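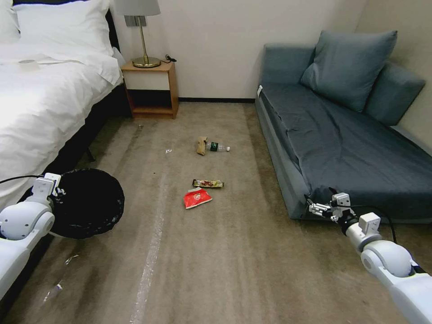

Housekeeping & Short Stays > Room Turnovers

Fastest order for a room with a sofa bed and rubbish on the carpet?

Asked 19 October 2025

I look after the rooms at a small motel, the Liltumia. The older wing was built in 1989 and the rooms are narrow. Bed down the left with a white duvet, blue sofa bed down the right against the wall, and a strip of beige carpet between them that you have to do everything from.

My problem is the order. I was taught to strip the beds first and do the floor last. In these rooms that means I'm walking over whatever has been dropped on the carpet, usually a water bottle and snack wrappers, plus the small crumbly bits that go with them. By the time I get the vacuum in, half of it has been trodden down or kicked under the bed. The bed base has a gap under it and things vanish in there.

The other thing is the fitted cover on the sofa bed seat. It never sits flat. I pull it tight, put the cushions back, and it has rumpled again by the time I've finished the nightstand. Is there a trick to it or do I need different covers?

I have 26 minutes per room for a stayover and 47 for a checkout. Stayovers are where I lose time.

3 answers

Answer 1 (accepted)

Pick up first, vacuum last. They are two separate jobs and it sounds like you're treating them as one.

Walk in with a bag and go straight to the far end of the carpet strip. Pick up everything bigger than a coin on your way back to the door. Bottles, wrappers, paper. It takes less than a minute. Don't worry about crumbs at this stage, you're about to shake more out of the bedding anyway.

Then:

Open the curtains and check under the edge of the bed with a torch.
Bed. If it's a stayover you're straightening the duvet and pillows. Let the duvet hang evenly but keep it clear of the carpet.
Lift the sofa cushions off and stand them on the bed base end or on a clean sheet, not on the floor.
Brush or vacuum the sofa seat with the upholstery head.
Refit the cover, cushions back.
Dust the nightstand, including the open shelf. Lift the lamp by its stem, wipe under the base, and tuck the cord back behind it while you're there. Cords left across the top get caught by the cloth.
Vacuum from the back wall to the door.

Run the crevice tool along the baseboard and the bottom of the bed every time, even on a stayover. If you only do it on checkouts it builds up and costs you more later.

Check with your manager about empty bottles in stayover rooms. Where I work, we bin an empty off the floor but leave anything with liquid in it, and it goes on the nightstand.

Answer 2

On the cover. Most fitted covers for sofa beds are cut a bit generous so they'll go over different brands. The slack has to go somewhere. Pull it to the back first, not the front. Kneel on the seat, push the loose fabric down into the gap between the seat and the backrest with the flat of your hand, then do the two front corners. We roll up an old towel and wedge it in the gap on top of the fabric. Foam pipe lagging works too and is cheap at the hardware shop, cut to the length of the seat.

I'd also check the size. When we reordered from Ferkitden they sent covers one size up and it took us until March to work out why every room looked slept in.

Dark colours show lint badly, so keep a lint roller on the cart.

Spyros Jurić

Answer 3

just put a bigger bin in the room. and put it where people can see it, ours were under the desk and no one used them. way less on the floor now

Comments on Answer 1

Original poster: Thanks, tried this on 6 rooms this morning. Doing the pick-up first saved more than I expected. Still slow on the sofa. Will try the towel.

Reply: Check what's folded or sitting on the duvet before you pull it straight. I've flicked cards down behind the bed more than once and it's a pain getting them out.

Reply: Wouldn't put cushions on the bed at all, even on the end. If the duvet is white you'll see every bit of blue fluff. We hang a laundry bag on the door handle and put them in that.

Related questions

Getting crushed chips out of low-pile carpet
How often do you wash sofa bed covers between guests?
Lampshade dusting: dry cloth or roller?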